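Evaluating the Findach Hand-Held Gripper Kit for Household Pick-and-Place Data
Tsehay Sisay and Gadisa Beyene
Final report, Applied Robotics Project
10 May 2026

Why we chose this kit

Findach sells a hand-held gripper with a camera and a license for its recording software, Urkus. The sales page says that a person with no robotics training can produce demonstrations "ready for policy learning" on the first afternoon. Our department had money for one purchase and no working arm to spare, so a kit that promises useful data without an arm was tempting. We wanted to know how much of the promise holds up in a normal home, with normal clutter.

Neither of us had used a tool like this before, which made us the customers the page is written for.

What comes in the case

The case holds the gripper, a mount, a cable, a charger, spare finger pads and a printed card with a download link. There is no manual in the case. The one online covers an older version of the clip, and two of its drawings do not match what we were sent. We wrote to Findach about this in January and got a reply telling us to update the software.

The trigger is stiff. Gadisa found it fine, but Tsehay's hand was sore after one long session, and we started trading off. Anyone planning to hire people to collect data should try the trigger before buying more than one.

Method

We picked one family of tasks: take a packaged grocery item or other light object from a kitchen surface and put it in a basket. We recorded in four kitchens, all belonging to friends or relatives. Each recording was one pick and one release. We did not rearrange the rooms, though we did ask people to keep out of the way.

In total we made 3,603 recordings. The Urkus software marks each one as accepted or rejected after upload, and the vendor treats the accepted number as the measure of quality. We did not want to rely on that, so we also watched a share of the accepted clips ourselves and wrote down what we thought of them.

What worked

Setup was quick once we gave up on the manual. The wide lens takes in the fingers and a lot of the room behind them, which helped us when sorting clips by kitchen. Boxes and cartons with flat sides were easy to hold. The battery lasted through every session.

What did not

Soft packaging was a problem from the start. Bags folded between the fingers, and we often had to try a grip again. The software has no label for a second try, so those clips look the same in the file list as clean ones.

Releases bothered us more. When we let go above a basket, the item falls fast and the picture smears. A package can be hard to make out at exactly the moment a learning system would need to know where it is. Urkus accepted many clips like this without a warning. We asked whether the exposure could be set by hand and were told it was planned. 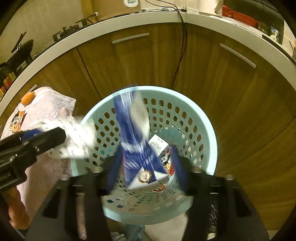 Comparison with the Givico add-on

Givico sells a software add-on that claims to flag blurred sections in recordings from other companies' tools. We used the free trial, which is limited to 3,000 clips, so part of our set was left out. It flagged plenty of releases that Urkus had passed. It also flagged some that looked fine to us, and it gives no reason for a flag. We would not pay for it in its current form, but it did show that the check can be done and that Findach has chosen to leave it out.

Limits of our test

We never trained a policy on this data. The arm we hoped to borrow from the Ayele lab was in use all term, so we can't say whether the blurred releases would hurt a trained system or be averaged away. Findach says the second. We asked for results to back that up and received a brochure.

Recommendation

The hardware is decent and the price is fair if you already know what good recordings look like. The claim about untrained users is not supported by anything we saw. We suggest the department keep the one kit for teaching, lower the item into the basket before release, and hold off on a second order until the exposure setting exists. Our notes and the full clip list are on the course drive.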